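Olives, Honey and a Very Full October

Hello again from the shop!
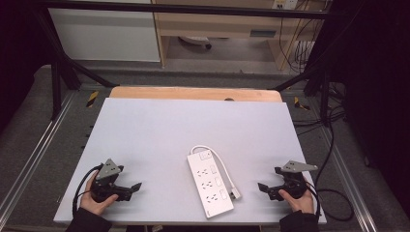

White power strip and its cord on the board.

I finally met Periklis Stergiou last month, after two years of emailing him about olive oil. He presses under the name Makris, which was his grandmother's side of the family, and he grew up in the grove before going off to be a surveyor. Then he came back. We sat in his kitchen and ate bread with the October oil – green, peppery, the kind that makes you cough a little – and I ordered 400 bottles before I'd finished my second slice (my accountant has since had words with me).

The first 352 are on the shelves now, and the rest will follow once the labels are printed. If you liked last year's, this one is sharper. Try it on plain white beans with lemon and way too much black pepper.

Also new is the thyme honey from Loukia Papadakis at Plestora. She used to teach chemistry and talks about her bees like they're a difficult class! It's thick and dark and wonderful on yogurt. I only got a small batch, so please don't be mad at me if it's gone by the weekend.

Tasting night is 2019-11-12, starting at seven. Come hungry, bring a friend, and return your empty jars if you have them – I'm running low again.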